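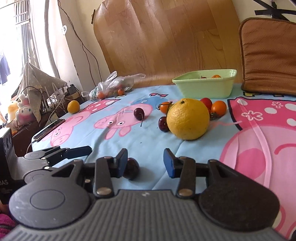
Figure 2. A dark red cherry between the two blue finger pads of a hand-held gripper.

4.2 Why people came, and what they ate first

We had supposed, perhaps a little fondly, that visitors to the Brusthorpe dumpling weekend would come mainly for the dumplings. Most of them did, bless them, but the answers we gathered on the Saturday tell a richer story than that. Of the 105 visitors who sat down with us for a longer chat, 60 named the company they came with — a neighbour, a grown-up daughter, the whole netball side — before they mentioned any food at all. Gate records kept by the organisers put attendance at 3561, so our group is a small one, and we would ask readers to keep that in mind as they go.

Once through the gate, people tended to head for whichever stall had the longest queue. Jukia, with its pork and chive parcels, drew a steady line from late morning onwards, and several visitors told us quite cheerfully that they had joined it without knowing what was being sold. Nisano, tucked in behind the band rotunda, did its best trade after 2 pm, when the savoury stalls had begun to run low and families were looking for something sweet. The flavour people remembered most warmly was the sour cherry dumpling from Strebel, though a good many thought it dear for the size of the serve. We come back to prices, and to the vexed matter of seating, in Section 4.3.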